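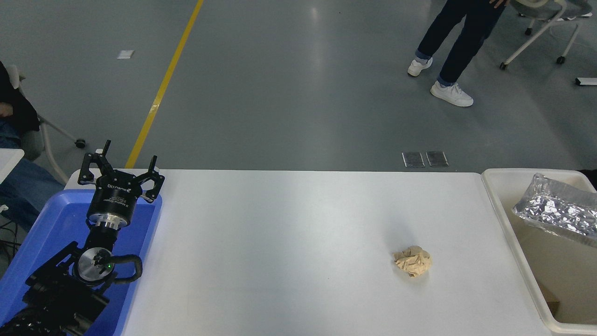

Crumpled paper on a sorting table at the Grallberg packing hall, with foil and cardboard in the white bin.

Grallberg changes sorting rules for packing waste

The Grallberg packing hall has changed how it sorts the paper, foil and cardboard left over from unpacking and repacking. The new rules took effect in February and apply to all 6 sorting tables on the ground floor.

Under the old system, each table had one bin for everything that was not shrink wrap. The contents were weighed at the end of the shift and sent out as mixed waste. Under the new system, clean paper is taken out at the table and collected separately. Foil and small cardboard offcuts may still share a bin and are split later at the baling station.

Marjorie Inskip, who runs site operations, said the change followed a review of the hall's waste charges. The review covered 148 shifts and found that void fill, the crumpled paper used to keep goods from moving inside a carton, made up the largest part of the mixed load by volume. By weight it was a much smaller part.

"We pay by the lift, so volume is the number that matters," Inskip said. "A bin full of paper balls weighs very little and costs the same to empty as a bin full of board."

Mixed waste collected over the review period came to 1,411 kilograms. Inskip did not give a figure for the cost of the lifts.

The void fill is a plain tan kraft paper supplied by Ovier. It comes on rolls and is crumpled as it is fed out. Ovier's instructions state that the paper can be used again if it is free of tape, grease and liquid. Staff are asked to open each ball far enough to check for tape, then drop it in the paper sack. Balls with tape attached go in the bin with the cardboard. The paper does not need to be flattened.

Foil needs more care. Most of it comes from the lining of insulated cartons and has paper or film bonded to one side. Bonded foil is not accepted as metal by Lykkegaard, the contractor that collects from the site, and has to go out as residual waste. Plain aluminum foil is accepted if it is clean. Lykkegaard asks that it be gathered into pieces larger than a fist, as small scraps fall through the screen at its plant.

Thắng La, shift lead on the early team, said the two kinds are easy to confuse. His team uses a tear test: plain foil tears with a clean edge, while bonded foil stretches or shows a white layer along the tear. The test has been added to the instruction sheet kept at each table.

Cardboard rules are mostly unchanged. Whole cartons are folded and stacked on the pallet by the loading door. Pieces smaller than a sheet of letter paper go in the white bins. Wax-coated board is kept out of both.

The white plastic bins have stayed in use. The hall looked at replacing them with divided bins from Vosico but decided against it after a short trial on one table. According to Vy Chu, who ran the trial, the divider reduced the opening on each side to a width that caught larger pieces of foil and board. Material piled up at the rim and had to be pushed down by hand. The single bins are wider at the top and can be emptied by one person.

Each table is to be cleared before the start of a new order. The previous rule required clearing only at breaks and at the end of the shift. Hường Sầm, who handles training, said loose paper left on the tabletop had been packed into the wrong cartons on several occasions. None of the cases led to a return, but two were found only at final check.

Clearing a table takes about 45 seconds, based on timings made by the training team. Bins are emptied when full to the lower edge of the rim. Material hanging over the rim should be pressed in or removed, and nothing should be left on the floor between the table and the yellow line.

Paper sacks are picked up at 2 p.m. and again at the end of the late shift. Reusable paper goes back to the packing line, where it is used for the bottom layer of cartons only. New paper is still used on top.

The upper floor, which handles returns, keeps the old system for now. Cúc Khương, who manages that area, said returned cartons contain more tape and labels, and a separate set of instructions is being written. A draft is due with the shift leads before the next stock count.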